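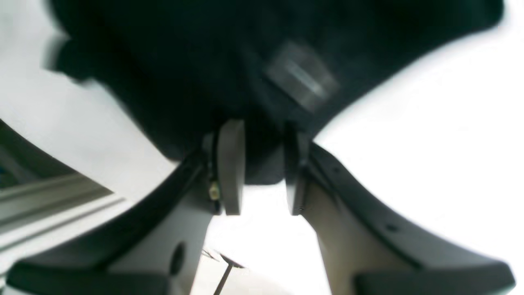
Handout 4 – p. 2

TEXTILES AND TRADE, week 4 notes
1/21/02

Dyeing black, contd. from last time. Black is the hard one. Most early "blacks" were very dark browns or blues, and they faded. Two main routes:

Tannin plus iron (oak galls, bark). Cheap, good color, but the iron eats the fiber over time. This is why so many old black cloths in collections are crumbling while the reds next to them look fine.

Overdyeing – woad or indigo first, then madder or weld on top. Slow, expensive, holds up much better. Guild rules often required the blue ground, inspectors checked for it.
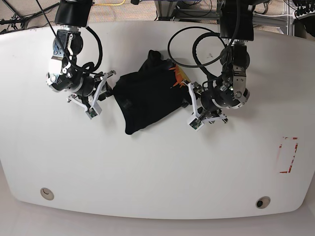 and the fines for skipping it could be steep. In the Cliltia ledger (reader, item 3679) a dyer pays 70 pence for one bad bolt, the wages that year for a journeyman are in the same column so compare them yourselfs. Note the Duvunent entries use a different bolt length, dont mix them up.

Who wore it: clergy, lawyers, then merchants, then everybody at court. Price goes up with the fashion, not before. Cliltia imports 200 bales of galls one year and 400 the next – we'll come back to why.
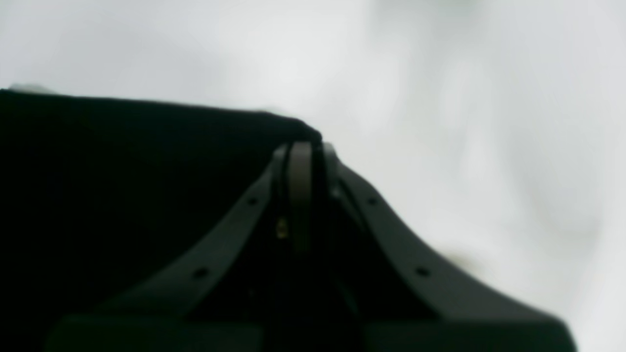

FOR NEXT WEEK

Read Odukoya ch. 2, skip the appendix
One page on iron damage, typed
Bring the price table, we will need it for teh logwood section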